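Part-time kitchen and pantry help wanted, Henurstead community meals

2 min read

Posted 20 July 2022 by Telma Paredes

Quick one, we need people. The lunch program at Henurstead is growing faster than we can staff it and two of our regulars are moving away at the end of the month. Looking for 4 part-time kitchen helpers and one person for pantry and deliveries. Paid, not a volunteer thing. Experience nice, not needed.

What the job is

We cook and pack 80 lunches a day for older neighbors and for families in the Dustano apartments. Nothing fancy. Soup, a grain or potatoes, whatever vegetables came in. Some days a baked thing if Damir is in a good mood. Food goes out the door at 11:30, so mornings are busy and then it gets quiet fast.

Kitchen helpers wash, peel, chop, portion, label, clean down. You'll rotate, so no one is stuck on onions all week. The pantry person checks in the produce, keeps the shelves dated, loads the van and rides along on the Krasniqi Street route. Driver's license a plus for that one but Volodymyr Pasichnyk does most of the driving.

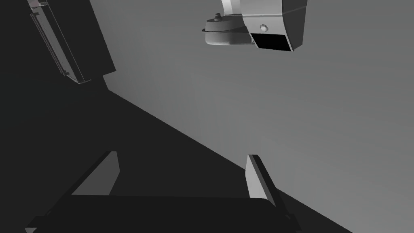

Hours and pay

Mornings, 7:30 to 12:30. Pick three shifts or five, tell us which. We can't do one-shift-a-week right now, sorry, we tried it in June and the schedule fell apart. Pay is hourly, same rate for everybody on the line, goes up after your first two months. Lunch included obviously. There is also a $300 bonus if you stay through the winter menu – paid in one go, not spread out.

Bus stops right outside. Parking is bad. Bikes can come in the back hall.

Who we're looking for

People who show up on time. That's most of it really. You should be ok standing for a few hours and lifting a sack of potatoes with help. Basic English or Spanish or Ukrainian, we manage with all three. If you have a food handler card, great, bring a copy. If not we pay for the class, its one afternoon and the test is easy.

First jobs welcome, so are people coming back to work after a long break. Slavica Ivanov started with us after fifteen years at home with her kids and now she runs the whole prep side.

About the food

Mostly vegetables, a lot of it from small growers, so what we cook depends on what shows up. Corn and roots when we can get them. Chowder, roasted carrots, sweet potato mash, that sort of thing.
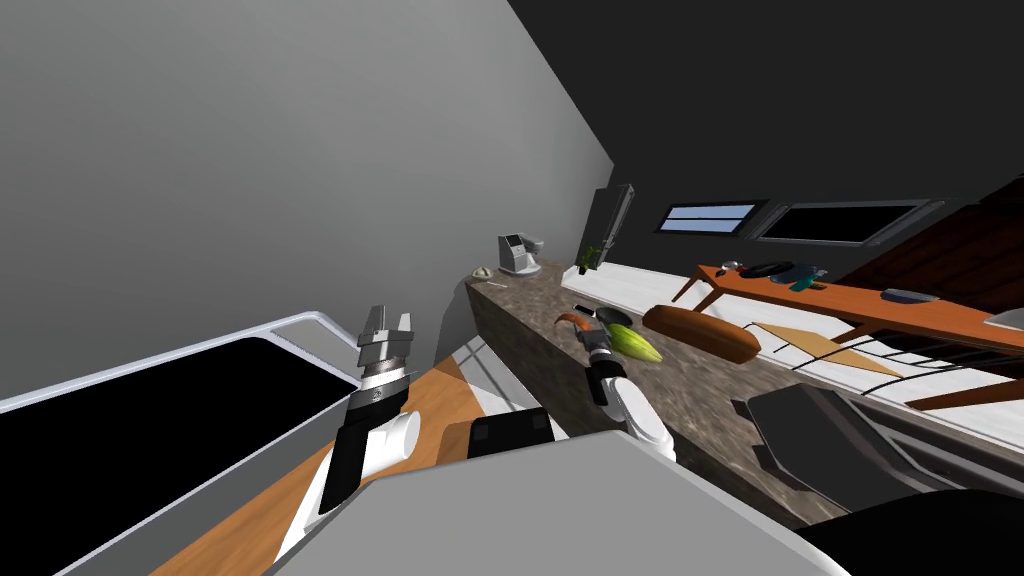 Menu gets decided the afternoon before and goes up by the sink. Ideas are welcome and get used. The cabbage and dill soup everyone asks for was a new helper's idea in her second week. We do low-salt versions of everything and keep nuts out of the kitchen completley, no exceptions, includes your own snacks.

How to apply

No cover letter. Send a few lines to Nataša Popescu or leave a note at the Henurstead front desk with:

- your name and a phone number
- which job, kitchen or pantry
- mornings you can work
- earliest start

Nataša calls people back in the order they come in. You'd come in for a short chat and then a paid trial morning, wear closed shoes, hair tied back. Aprons and gloves are here. If you left a message last week and didn't hear anything please try agian – the voicemail was full and we lost some.

Would like everyone started within 2 weeks. Pass it on if you know somebody.

14 shares | 3 comments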